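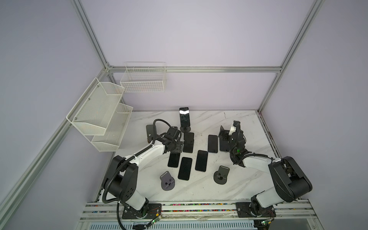 Genivaldo Vasconcelos holds that a two-arm cell should be left alone between scheduled services, and that every unscheduled touch adds an error somebody will have to find later. He put this in writing after my last piece on the phone-stand cell at Drelldale, and he added that daily care is mostly a way for technicians to feel useful.

I disagree with most of that, and I will argue from the one cell I know well. It is a tabletop enclosure of aluminum extrusion with pale walls and a marble-pattern top. Two arms stand on carriage plates on a front rail. The work is phones and phone stands: pick up, place, turn, seat in the cradle, take out again. Baskets hang on the walls. The arms are ordinary and so is the work, and my claims go no further than cells of this sort.

What drifts

The service plan we inherited from Zavitlow calls for a full check every 3000 cycles. The check covers joint zero, gripper closing width, plate bolts and camera alignment. It takes most of a morning. As a plan for the arms it is sound, and I have found very little to add to it.

It says nothing about the table. In the period I kept notes, the cell logged 130 stops that needed a person. Of these, 17 were traced to the arms or their wiring. The others came from objects, stands, light, cable sleeves touching things, and a few causes we never pinned down. Genivaldo's rule protects the arms from us. It leaves the larger share of the stops to sort itself out until the next service, which can be a long wait in a slow month.

Part of the trouble is that the arms are easy to measure. A joint either returns to zero or it doesn't, and the number goes in a box on the form. A phone stand with a slightly loose cradle has no box. It gets picked up, found to be more or less fine, and put back.

The order of work

My daily check takes 17 minutes at the start of the shift, before power goes to the joints. I do it in the same order each time:

Plate bolts, by witness mark only. If the paint line is unbroken, the wrench stays in the drawer. On this point Genivaldo is right. Bolts that get "just checked" with a wrench end up tighter each week.

Cable sleeves, along the full length of each arm. The corrugated sleeve must have slack at the elbow and must not be able to catch a wall basket at full reach. Turn the wrist by hand to both ends of its travel.

Control boards at the front. Look at the lamp, then the wire ends. Do not tug on the wires. A tug test on a thin lead proves that it was good before the tug.

Gripper fingers. Wipe, close on the gauge block, write down the reading. Adjust only on the third bad reading in a row.

Stands. Lift each one, check the base for grit, and try the cradle for play.

Table. Wipe toward the front rail and keep the cloth out of the bead channel.

Nothing in that list changes a calibration value. That is my reply to the charge of needless touching. Looking and wiping are also touching, I suppose, but they leave no number in the controller different from what it was the night before.

Nevzat Coşkun, on the evening shift, runs the list backward and starts with the table. His case is that a dirty table gets worse while you fuss with bolts. I think he loses more than he gains, as grit from the sleeves falls on a surface he has already wiped. We have not settled it. The stop counts for the two shifts are too close to decide anything.
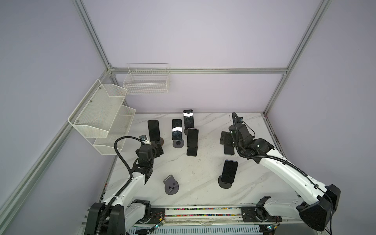

Screens and light

A phone is a poor test object in one respect. Its face is a black mirror. Lean it back a few degrees and it shows the ceiling light as a hard white bar, and the bar moves when the phone does. Anything in the vision chain that looks for edges will be tempted by that bar, which is brighter and straighter than the rim of the phone.

The usual answer is to change the light. We tried a diffuser panel from Nair and I would not call it wasted money, but it dulled the bar without removing it, and it made dark stands harder to tell from their own shadows. We took it down again. What helped more was dull bookkeeping. When a grasp fails, the operator now writes down which phone it was, which stand it was on, and whether the glare crossed an edge the gripper needed. After 746 such entries the pattern was plain enough. Tilted phones on round bases caused most of the bad approaches, and phones lying flat caused most of the bad grasps. Those are two separate faults, and a service morning spent on camera alignment cures neither.

The second habit concerns dirt on the glass. I do not clean the screens every day. A scrubbed screen gives cleaner reflections, and cleaner reflections are worse. I also do not want them filthy, as grease ends up on the finger pads and from there on everything else. The screens get a dry wipe on Monday and are otherwise left with their prints and scratches. Peeling film is a different matter. A lifted corner can snag a pad, so that phone goes out of rotation until the film is trimmed or pulled off.

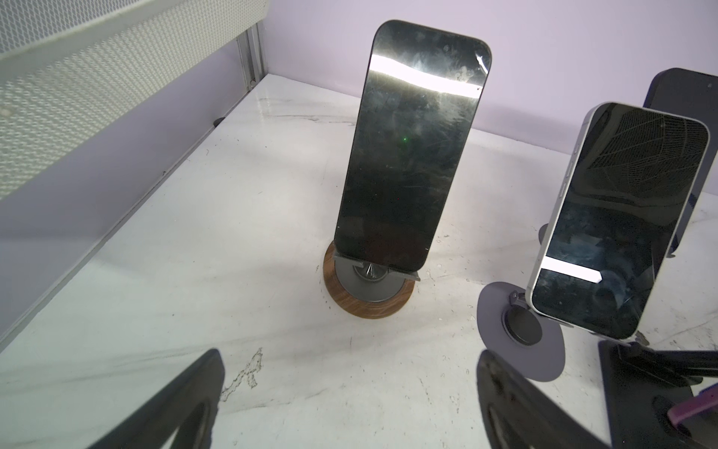 Wrist view. Smudged screen, light bar across the upper third, film or glass lifting at the upper right corner.

Where the rule should sit

I would split the cell into two lists with two owners. The arms, rail, boards and cameras belong to the service plan, and no one adjusts them between services without a logged fault. The table, stands, phones, baskets and finger pads belong to the shift, and the shift may move, wipe or swap any of them on its own judgment, with a line in the log.

Genivaldo's objection will be that stands are fixtures and fixtures are part of calibration. In a cell where parts sit at taught positions he would be correct, and I would hand the stands over to him. Ours are loose. They are picked up and set down all day, and no stored position depends on where one was left. A loose stand has more in common with a workpiece, and it wears like one.

There is one case I can't place. The bracket stands are heavier and the arms seldom move them, so they act as fixtures without being listed as such. For now they are on the shift list. I expect to change that after the next service, if Nevzat's readings show them creeping. The gauge for it is on order from Lomport.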